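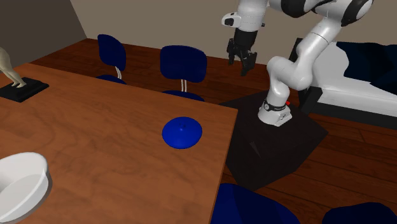

Call for participants: task rule reviewers, tabletop manipulation (sim)

Sesach is looking for people to help us fix our rules. Short contract, remote, paid. Read all of it before you write please.

What it is

We run manipulation tasks in simulation - one arm on a pedestal, household rooms, tables, lids, bowls, that sort of thing. The tasks are fine. The rulebook is not. It got written in a rush in July and two people can read the same line and score the same run differently. We want it tight enough that a stranger could apply it.

The working name for the new version is Pludum. Lead is Kofi Asamoah.

What you'd do

- Read task rules and mark whatever is vague. "Near the edge" - how near? "Placed gently" - says who?
- Watch recorded runs and score them blind, pass / fail / void
- Write down why. One or two lines, no essays
- Join a weekly call where we argue about the splits
- Check start states against the sheet. Gripper open or closed, arm clear of the table, chairs where the sheet says they are

Up to 70 runs per reviewer, spread over 5 weeks. Work when you like, except the call.

Who we want

Lab techs, safety people, referees, QA testers, anyone who has had to enforce a written rule and got yelled at for it. You don't need to code. Robot experience is nice, not required. We already have plenty of folks who know the arm too well and forgive it things.

You do need: steady internet, a screen bigger then a phone, good written English, patience.

Ground rules

No discussing scores with other reviewers before the call. No sharing clips. If you've worked on a Famau entry in the past year tell us up front, you can still apply but we'll keep you off those runs. Same goes for Tolentino.

If a rule seems wrong, score by it anyway and flag it. Don't score by the rule you wish we had.

Collisions with furniture count even when the task gets finished. This one gets asked every time.

Pay

Flat fee per week, same for everybody, paid at the end of each week. Training week is paid too. Rate sheet goes out with the first reply.

To apply

Send a short note (no cover letter) and one rule from any job or sport that you think is badly written, with your rewrite. We read the rewrite frist. Attn: Gaétan Kennedy, reviewer intake, and put PLUDUM in the subject line or it will get lost.

Closes Saturday, November 12, 2022, end of day. 9 places. Replies go out the week after, to everyone, yes or no.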